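Ametepe two-arm kit for laundry and throws - worth it for short term rentals?

Posted in Home Automation & Gadgets

We turn over a few furnished units and the cleaners spend way too long on soft stuff. Throws, blankets, sofa covers. Varbridge is pushing a rental deal on the Ametepe, 545 a month with the fabric package included, or you can skip the package and load your own routines. Sales guy was nice but vague. Does anyone run one day to day? Mostly want to know:

can it pick up a big throw and get it back on a couch looking ok
how much babysitting
is the fabric package real or just a demo reel

Not looking for "hire more people" answers please.
- clusterpine

Nhyira Agyeman
Had one since September, fabric package yes. Short version, it's decent at throws and bad at fitted covers.

The way it does a throw is two pinches on the top edge, lift, let it hang, then lower. Lift is the good part. The hands hold on to fuzzy fabric better than I thought they would. Thin slick stuff, forget it, slides right out.

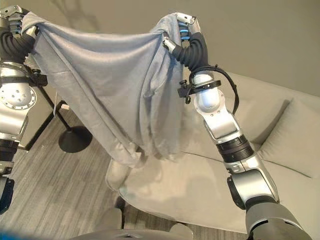

Varbridge Owners Group - Soft Goods Team

Light gray cloth over the cream sofa, both hands up, that's the stage where you find out if the grab was any good. See how it bunches up by the right hand? If the bundle is small, let it go on. If it's a big wad I stop it and start over, takes less time than fixing it on the couch after.

Babysitting - a lot the first couple weeks. I logged 326 throws before I quit writing them down and by the end I was stepping in on 25 or so out of every hundred. Mostly bad pinches, sometimes it grabs two layers and lifts the thing folded. Curved sofas are worse then straight ones, you'll need to redo the seat edge setup for each shape. Move floor lamps out of reach before you start. Ask me how I know.

Fabric package is real but they count "pick up" and "lay down" as seperate skills and the cheap tier only has pick up. Check which one your quote says!! The sales sheet does not make it obvious.

For 545 I'd do it for one unit, month to month, and not sign the year.

porchlight_dan
We looked at the Clusard instead. 600 a month but setup visit is included and they come back once if your furniture changes. Didn't end up renting so can't say how it folds. Demo went fine, demo was a bath towel though.

If you have stairs between units ask about moving it. Both companies got quiet when I asked.

Marisol T.
Just get Porka clips and a nicer throw lol. Nobody's guests care if it's straight

clusterpine
Thanks Nhyira, checked my quote and yep, pick up only. Emailing them now. Do you know if the lay down part can be added later or is it a whole new contract?

Nhyira Agyeman
Added later, same contract, they did mine over the phone. Have the serial number handy, it's on the paperwork. And run it on your cheapest blanket first.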